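Robots and Everyday Work
Handout for Session 3: Can a machine do the chores yet?

Monday, October 13, 2025

Welcome back, everyone, and thank you for the lively discussion last time (I did promise I'd return to the question of dishwashers, and I will, but it has slipped to next week). Today we are looking at sweeping, because it is a job that nearly all of us can do without thinking and that still gives a two-armed machine a good deal of trouble.

Before we start, a word about the kind of claim we're testing. When a firm says its robot "can sweep", please ask which part of sweeping is meant. A round robot vacuum cleans a floor by driving over it, and very useful it is too. Using a broom made for people is another matter altogether, and so is working on a shop floor where somebody has left a pallet in the way.

The parts of the job

Finding the dirt. Crumbs on a pale shiny floor can be lost in the glare, and a dark speck may be a crumb or a mark in the tile.

Holding the broom. The grip is a long way from the bristles, so a small turn of the wrist up top becomes a large swing at the floor. Push too hard and the bristles splay, too softly and the dust stays where it is.

Placing the dustpan. Its edge has to lie flat and stay flat while the other arm pushes towards it. We do this by feel — most of us press down a little with the hand and never notice.

Emptying it. The pan must travel level to the bin and only then be tipped. It's here that a lot of otherwise decent attempts come to grief.

A worked case

Suppose our imaginary supplier, Stivomard, reports 200 tries at the whole job. I'd want to know whether the bin was moved between tries, and whether a person stepped in to straighten the broom. A score without those details tells you very little, however handsome the chart.

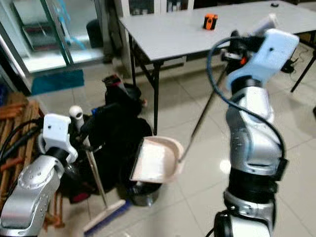

Fig. 1. Broom in one gripper, dustpan in the other, with the pan held over a small black bin.

Look at how long both handles are, and think about what each arm must do to keep its tool at the right angle. Then think about the bags and the trailing cables, and how you would plan a path round them.

For next week

Write a page on one chore you did at home or at work. Break it into steps as I have done above, and mark the step you think a machine would find hardest. Please do try the chore again slowly before you write it up, as you'll be surprised how much your hands were doing on their own.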